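The Night Ferry to Plitau

6 min read

The ferry to Plitau left at 10 at night, or said it did. My wife and I had bought our tickets in December, when leaving Prarnholm forever had seemed like a thing two sensible people might do over a weekend.

We had sold the house. We had sold the piano, the good table and the bad car, and what remained was in four suitcases, one of which was mostly shoes. The man at the ticket window looked at the suitcases, then at us, and asked whether we were coming back.

"No," said my wife.

"Returns are cheaper," he said.

She bought returns. She has never in her life walked past a saving, and I was in no position to object, having packed the shoes.

The waiting room had a bench, a heater and a framed history of the Radell Line, which I read twice. The company had carried 2,573 passengers in its first year and 1,416 in its second. The history stopped there and went on to talk about the scenery.

"What happened to the others?" I asked.

"They went by train," said the man at the window, who had good hearing for someone who had missed my first three questions.

Outside, the boat lay against the dock with its lights on and its engine off. She was called the Caputo, and she was 60 years old, the same as me, and had been painted more recently. A dog walked up the ramp, looked around the deck and walked down again. I tried not to take it as advice.

At eleven my wife opened a suitcase and began to repack it. She does this when she is worried. Out came my winter coat, her mother's clock, a bag of onions I had been told we were not bringing, and most of the contents of the hall closet. I had spent a whole evening that week arguing that they would surely have closets in Plitau, and things to put in them. She had said you couldn't be certain what a place would have, and I had said that was a strange reason to move there.

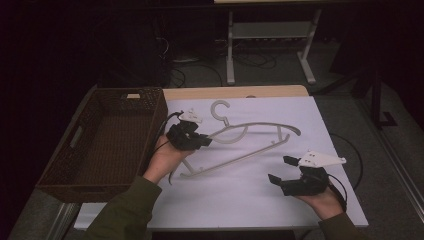
"Do you want to go home?" I asked.

"We sold it," she said.

She closed the suitcase and sat on it until the lock caught. Then the engine started, all at once, like a man waking up in church, and we carried everything up the ramp in two trips. The dog watched us go.

On deck it was too cold to stand and too windy to sit. My wife put both return tickets inside her glove and asked me how long they were good for. I held them up to the light over the door.

"A year," I said.

"Well," she said, and ate a cracker, and we watched Prarnholm get smaller, which it did very quickly, as there wasn't much of it to begin with.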